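Van Acker to Folstead – confirmed?

courtside_kev, 11/30/25
Folstead say the Zaton guard has signed. Averaged 102 points a month there, apparently. I'll believe it when he plays.

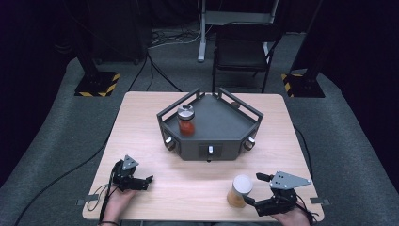

pivotfoot
Zaton's league is weak and he shot badly in September. Fillgate passed on him for a reason. A glass jar with a screw lid would guard the rim as well.

bench_mob7
Rubbish, he hit 90 free throws out of 100.

courtside_kev
In training – says who?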